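Repair Should Be Part of the Price

My neighbor Benedetta Fabbri threw out a Drotard kettle in July. The switch had failed after 30 months, and the maker would not sell her a new one. A whole kettle was the only thing on offer.

I think a company that sells a thing should have to sell its parts too, for at least 6 years. Grenier used to do this for its lamps and put the part numbers on the base. People in Orthorpe still use those lamps – my own is one of them.

The usual complaint is cost. Storing switches and hinges takes space, and somebody has to pay for it. 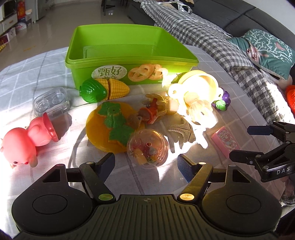
I would pay it. Add a little to the price of each kettle and say so on the label. Most of us already pay more than that when we buy the same kettle twice.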